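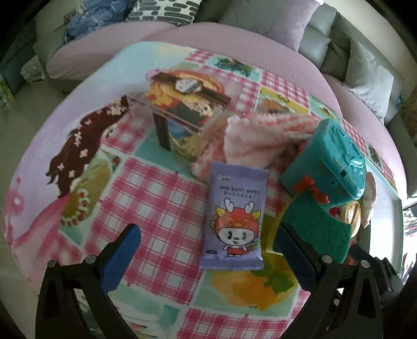
4. Voting weight and club size in the Skerkodano rowing league

4.1 Background to the rule

The Skerkodano league was founded in 1908 by clubs on the same stretch of river, and its first rules gave each club one vote. This was not disputed at the time. The clubs were close to one another in size, most rowers knew each other from regattas, and the league did little beyond setting dates and keeping a list of results. The general meeting was held in August, after the last race, and the minutes from the early decades are short.

The rule became harder to defend as the clubs drifted apart. Allbridge, which had a boathouse near the center of town and a steady supply of students, grew into the largest member by a wide margin. Wuswood, upstream, stayed small. By the time the present rules were drafted, total membership across the league stood at 3030, and Allbridge alone had more rowers than the four smallest clubs put together. Allbridge paid dues per rower but still cast a single vote. Its delegates raised the matter at several general meetings, first as a complaint about dues and later as a proposal to change the voting rule itself.

The new rule was a compromise. Every club kept one basic vote and received one more if its paid membership reached 400. No club could hold more than two. Allbridge had asked for a scale without a ceiling, and the smaller clubs had asked for no change at all. The text that passed was written by a working group under Jitendra Dixit, then the delegate for Thoroddsen, a mid-sized club that stood to gain nothing under either version.

4.2 What changed in contested elections

We looked first at elections for league president, the only post for which candidates must submit a written program. Under the old rule, contested races were rare. A sitting president who wished to continue normally did so, and challengers tended to withdraw before the meeting once they had spoken to enough delegates. The minutes record these withdrawals without giving reasons, but the letters kept by the Thoroddsen club are more open. In one, a would-be challenger writes that he had "asked round the river and found the river content."

After the change, more races went to a vote. It would be easy to credit this to the second vote held by the larger clubs, but the timing fits poorly. The first contested election came before any club other than Allbridge had qualified for a second vote, and neither candidate had Allbridge's support when nominations closed. Several former delegates told us that the debate over the rule mattered more than the rule. It had obliged clubs to hold their own meetings on league business, often for the first time in years, and those meetings produced people who wanted to stand.

Campaigning also started earlier. Candidates had once announced themselves a few weeks ahead of the general meeting. Under the new rule they began to declare in the spring, partly to reach clubs whose boards met only once before the season. One declaration in our material, dated 2021-04-18, was sent to all clubs on the same day and set out the candidate's position on dues, junior racing and the use of the shared launch area. Earlier letters of this type ran to a paragraph and gave little beyond the candidate's name and club.

4.3 The threshold as a target

A fixed threshold invites clubs to aim for it. We found clear signs of this in membership returns. Clubs well below the line showed no unusual movement from year to year. Clubs close to it tended to report growth in the months before the count, and part of that growth disappeared in the next return. The most common method was a reduced-rate social membership, which carried no right to use the boats but counted as paid under the league's definition.

Opinions on this practice differed among the people we interviewed. Some saw it as a plain attempt to buy a vote. Others pointed out that social members paid real money, came to club events, and in a few cases took up rowing later. Dixit, when asked, said that the working group had discussed social members and had left the definition loose on purpose. "If we had tried to settle who was a real member, we would still be in that room," he said. He added that he had expected the clubs to complain about each other and that they had done so.

Wuswood took a different path. It had no prospect of reaching the threshold and did not try. It offered instead to speak for a group of small clubs that agreed to vote together on dues and on the race calendar. The arrangement was informal — it appears nowhere in the league's rules — and it did not extend to the election of the president, where each club in the group voted as it pleased. On dues, however, the group was large enough that Allbridge began to consult it before bringing proposals to the floor.

4.4 Limits of the material

The returns are self-reported, and the league did not audit them in the period we studied. Figures for the smallest clubs are sometimes rounded or copied from the previous year. The league's own summaries give total membership as "almost 3000" in several consecutive reports, with no yearly figure attached, and we have not used these in the comparison. Where a club's return and its own minute book disagree, we follow the minute book.

Votes in presidential elections are secret, and only totals are recorded. We can therefore say which clubs held two votes at a given meeting but not how they used them. Accounts from delegates help to some degree, though people remember backing the winner more often than the totals allow. We treat such statements as evidence of how delegates understood the rule and leave them out of the tally of support.

Finally, the league is small and its clubs share a river, which makes it a poor match for national bodies whose members seldom meet. Delegates here saw each other at races through the season, and a club that broke an agreement would hear about it at the next launch. The next section turns to leagues without that kind of contact, beginning with those in which delegates vote by mail.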